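Speaker notes, housing law evening, Budeden library
Rodica Onu, 9/26/26

Start slowly. People are still finding chairs. Say good evening, say my name, say that I worked for six years in a tenants' advice office and that I am not a judge. If somebody has a hearing next week, they should speak to me at the end and not ask in front of everybody.

First point: what the deposit is. It is the tenant's money which the landlord holds against damage or unpaid rent. Repeat this sentence. Many tenants in the room will think of it as money already gone.

Then the Pettigrew case. Mrs Pettigrew rented two rooms in Gadbridge and moved out in January. The landlord kept all of the deposit and sent her one line by post: "cleaning and walls". She asked for receipts and received none. At the hearing the landlord brought a decorator's estimate, written after the next tenant was already living there. The judge asked him on which day he had looked at the walls. He could not say. She got back everything except 40 pounds for a broken lock, and she agreed that she had broken it.

Pause here. Drink water.

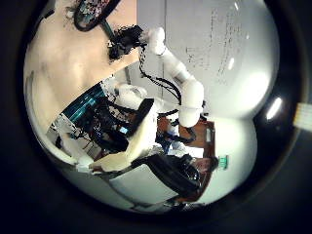 Second point: fair wear and tear. The law does not expect a home to come back as it was on the first day. Paint becomes dull and carpet becomes flat near the door. Marks are the usual quarrel, so speak about marks a little longer. Take the faint darker smudges on the beige surface in the picture: a landlord may call such a thing damage and a tenant may call it ordinary use, and the court will want to know how old the surface is and what the check-in report said. Without a check-in report the landlord has a difficult job. Say this twice.

Third point: the letter. It should be short. Give the address, the date of leaving, the sum, and a request for the money or for reasons in writing. I ask for an answer in 15 days. This is my habit and not a rule of law, so please make it clear. Do not write that the landlord is a thief, even when you feel it. The judge will read the letter too.

Read the sample letter from the handout, page 2. There are 23 copies. Ask couples to share.

If there is time: the Plutolov case, where the tenant stopped paying the last month and said "keep the deposit". Explain why I do not advise this. The rent was still owed, and he had to answer a claim for it as well as the argument about the oven. If there is no time, leave it out and go to questions.

Questions. Repeat each one loudly for the back row. When I do not know, say that I will look it up, and write down the person's email. The library closes the doors at nine.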